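Unpopular opinion from someone who has wiped down a lot of vanities: brown marble is not "low maintenance". It just hides the toothpaste until you put your hand in it.

2/ Marleny swears by the Plillholm stone spray. $59 a bottle. I tried it for 3 weeks next to warm water and an old tea towel and couldn't pick a winner - neither could she, when I asked which end was which.

3/ And the carved mirror frames. Gorgeous colour, sure. Now get the dust out of one with a cloth. I use a dry paintbrush and I still don't trust it.

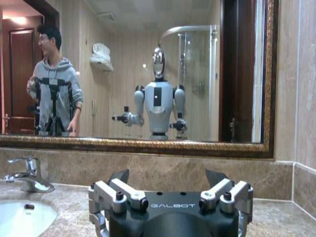
Speckled stone, white basin, gold and bronze frame. Good luck spotting a smear.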